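Burnon Sorting Cell: Progress Report
Prepared by Dewanti Manurung for Yuzhen Xue
2024-02-13

Summary
The sorting area is set up and in use. Most of the 800 practice picks planned for this period have been run, and the remaining 82 carry over to the next one. Spending is within the approved amount.

Trays and bins
The large black bin stays beside the conveyor, with a green tray set inside it. We tried a gray tray first, but small parts were hard to make out against it under the overhead lights. Red blocks show up well on the green. The tray has rounded corners and shallow sides, so a block can be gripped on its faces without the fingers catching on the rim. The tray floor collects dust and light flecks and should be wiped down more often than it is now.

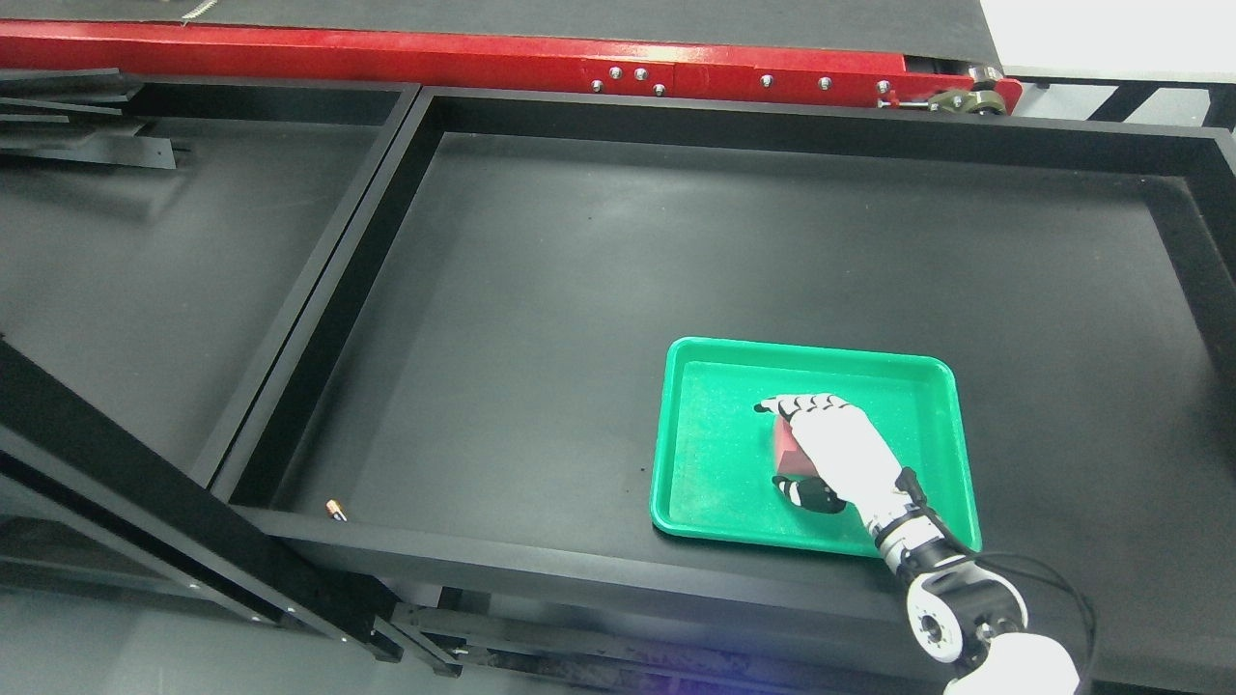
Loose parts
Small items still end up outside the tray. A small cylindrical part on the floor of the bin, near the front left corner, is well away from the green tray. Purker has agreed to supply 2 shallow dividers for the bin, at no added cost. Until they are fitted, the bin floor will be checked at the end of each run and stray parts logged by type.

Tray position
With the tray toward the right side of the bin, close to the inner wall, there is plenty of open floor on the left. We plan to mark the tray position with tape so it goes back to the same spot after cleaning. 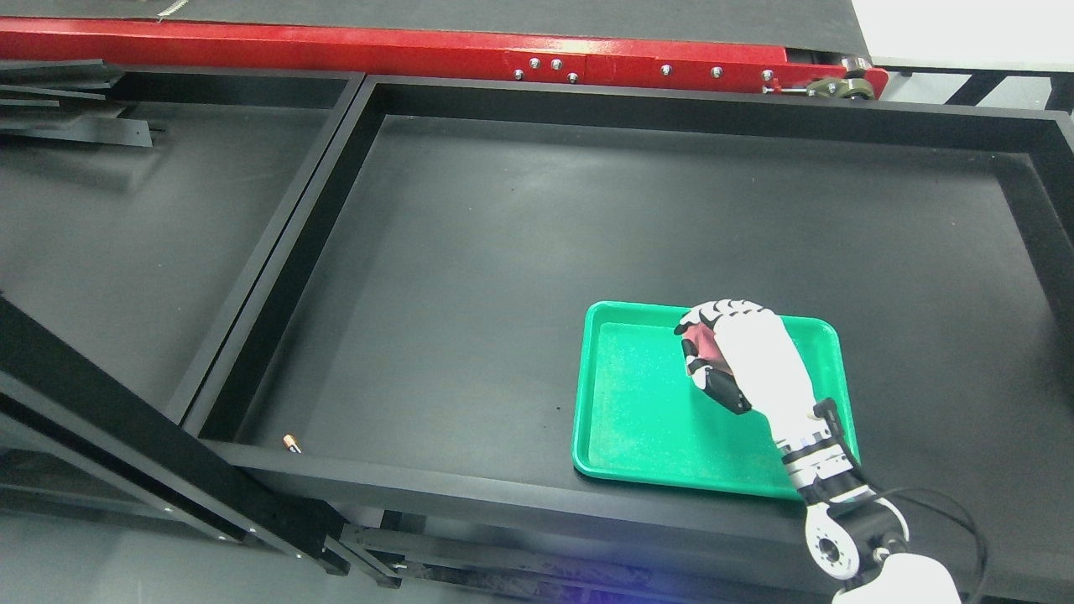

Next steps
Finish the remaining picks.
Fit the Purker dividers and repeat the loose parts check.
Order 5 spare trays from Flornent.
Send the full pick log to Yuzhen Xue by the end of May.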